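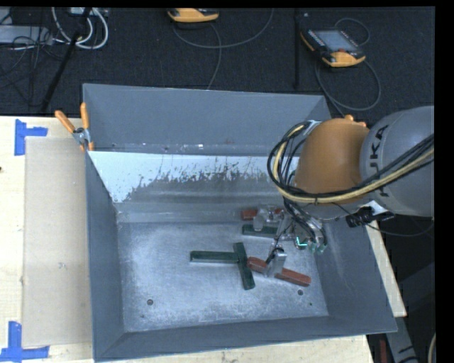 Ciltero: labels for long blocks lying around in a bin

Hi, and welcome to my block labels! This is a set of 1271 pictures of long green and red blocks in a gray metal bin, plus the notes I made about how the blocks are lying. Which ones touch, which ones cross, which ones are half hidden, which way each one points. I started it because I wanted to try out some code for describing small messes, and all the sets I found had either one lonely object on a plain background or a mountain of stuff where I couldn't tell what was what myself. I wanted the middle ground, a handful of pieces that have been dropped in and landed how they landed.

Version notes are at the bottom. If you used the December files, please read those first, one of the columns changed meaning.

What you get

images/ – the pictures, split into 16 folders so your file browser doesn't choke
blocks.csv – one row per block per picture
pairs.csv – one row for each pair of blocks that touch or overlap
layouts.csv – one row per picture, with my overall label for the layout
grevumis/ – the little viewer I use to page through it all (needs Python, nothing fancy)

The pictures and the rows are tied together by a plain running number. There are gaps in the numbering where I threw out blurry ones. I didn't renumber, so please don't go looking for the missing ones!

The blocks

They're all long and skinny, and they come in two colors. I call them green and red in the files. The green is a dark green, and the red leans toward brown, so if you're filtering by color don't expect fire-engine red or you'll lose half of them. I did exactly that on my first try and spent an evening wondering where my red blocks went.

Some blocks have a rounded end. I have a column for that (round_end) but I only fill it in when I can clearly see the end in question. Blank means I couldn't tell. It does not mean square.

The bin

Same gray metal bin all the way through, on a pale wooden table. It has had a life. The coating on the strip along the back is scraped off in a jagged band and the darker gray shows through, and the floor is all cloudy scratches and rubbed spots, with a shinier area toward the middle. I love it, but it does cause trouble. If your code finds edges, it will find the scrapes too, and it'll be very proud of them. I tried smoothing them away and the blocks went mushy, so in the end I left the pictures alone.

There are also two round holes in the floor, toward the front, one on each side. They are dark. The green blocks are dark too. You see where this is going. If a detector keeps reporting a tiny round block in a corner, check the holes before you write to me (people have written to me).

Little specks and smudges aren't labeled. I thought about it for a minute and decided I have other things to do.

How I label a layout

I kept the list short on purpose:

single – a block touching nothing
line – two blocks end to end, more or less straight
side – two blocks lying alongside each other
tee – the end of one block meets the side of another, in any direction
cross – one block on top of another
heap – I gave up

A sideways T is still a tee. So is an upside-down one, and so is a sloppy one where the two aren't quite at right angles. I'm generous with tees. If the end is near the other block but I can see floor between them, it's two singles. When I can't decide whether I'm seeing floor or just a shiny bit, I put a 1 in the unsure column, and there are nearly 300 rows like that. Feel free to drop them all. My own scripts do.

One picture can hold several of these at once, so layouts.csv has a main label and then a free text column for the rest.

Hidden blocks

The hidden column goes from 0 to 3. Zero is fully in view, 1 is a corner or an end missing, 2 is up to half, and 3 is mostly gone. It doesn't matter what's in the way, another block or anything else, I score it the same. For a 3 I only write down a direction if both long edges show somewhere. I used to guess the full length of hidden blocks and my guesses were terrible, so those numbers are out.

Angles

Measured in degrees from the bottom edge of the picture, going counterclockwise, 0 up to 180. A block lying flat across is 0, one pointing straight away from you is 90. I don't give the two ends different names, so there's nothing past 180. The angles are eyeballed with a line tool in Irkero and I trust them to a few degrees and no further.

Things that bug me

There are way more tees than lines, and I don't have a fix for that. Red blocks get better labels than green ones because they stand out more against the metal. And I did the labels alone, in the evenings, so the first 1000 are steadier than the rest – by then I was tired of blocks. If you want a clean test set, take it from the early folders.

Using it

Do what you like with it, commercial or not. A mention of Ciltero is nice. If you fix labels, send me a csv with the picture number, the old value and the new one. Please don't send a whole new copy of the set, my mailbox can't take it.

The split I use is in the Miettinen notebook next to the viewer. It keeps pictures with nearly the same layout on the same side, so if you make your own split, watch out for that. A random shuffle gives lovely scores that don't mean much.

Changes

29 May 2024 – tee and cross are separate now. Hidden goes to 3, it used to stop at 2. Viewer no longer crashes on an empty pairs file.
December release – first upload. In those files "touch" also covered blocks lying on top of each other, so don't mix the two versions.

Still to do: fill in round_end for the last four folders.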